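Feb 11, 2022

Second look at the Wolomden glove kit

I've had the Wolomden hand tracking kit from Plallstead for two months now, so I can say a bit more than I did in my first post. It costs $314 plus shipping, and mine came with a pair of black gloves, the marker cubes and a calibration sheet. The software is a separate download.

Setup took me most of an evening. The manual has the calibration steps in the wrong order - do step 4 before step 2 and it works fine. After that I started with ordinary kitchen and laundry stuff, one simple move at a time.

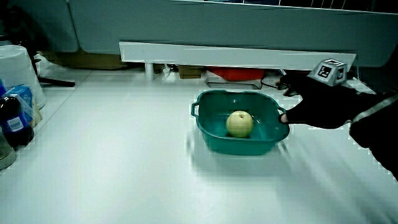 Tracking is good as long as the marker faces the camera. Turn your wrist too far and the software loses your hand, then takes a moment to find it again. The Endale kit I tried last year coped better with that, but its gloves were too stiff to grip anything small.

Plallstead says a firmware update is coming in April. I'll hold off on buying the spare markers until I've tried it.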